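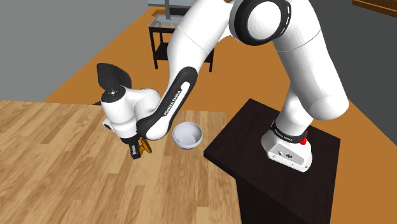

Water Use in School Gardens at Dovton - Project Report (final, group 4)

Aim: find out if mulch cuts down how much water a veggie bed needs over summer. Our guess was yes, but how much and which kind?

Background. Dovton gets pretty dry by February and the council had us on stage two restrictions. Most of the garden is heavy clay, cracks badly. Straw is cheap, bark chips cost more but last longer.

Method. Three beds, same size, same tomatoes (Orero seedlings, the short bushy ones). Bed A bare soil. Bed B straw. Bed C bark chips. Mulch 85 mm deep. Checked soil moisture at 7:30 am with the Fehr probe, 15 cm down, and watered only when it read under the line. Wrote down litres every time. Kept going until bed A hit 120 days... well, planned to. Stopped a bit early because of exams.

Results. Bare bed used 129 litres in the worst fortnight. Straw used around 85. Bark was in between, closer to straw. Full table in the appendix. Fruit colour and size about the same in all of them, we didnt weigh it and should have.

Problems
- probe batteries went flat, two readings missing
- bed C gets shade from the bike shed after lunch, so not really a fair test
- somebody watered bed A over the long weekend, amount unkown

Discussion. Straw looks like the better choice for the money. It did blow around though and had to be topped up twice. Next time: swap the beds around, weigh the tomatoes, borrow a second probe.

References: see last page. Mulch prices from the Ellotari catalogue.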